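Coil spring
By Kenneth Baird
27 November 2020
83 shares | 77 comments

A coil spring is a length of wire wound into a helix, and it's a wonderfully simple way to store energy! Squeeze it or stretch it and it pushes or pulls back, nearly in step with the force applied. Stiffness depends on the wire's thickness, the width of the coil and the number of turns.
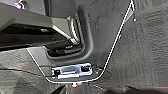
Compression springs are wound with gaps between the turns, while extension springs are usually wound tight, often with a hook at each end (door closers love these).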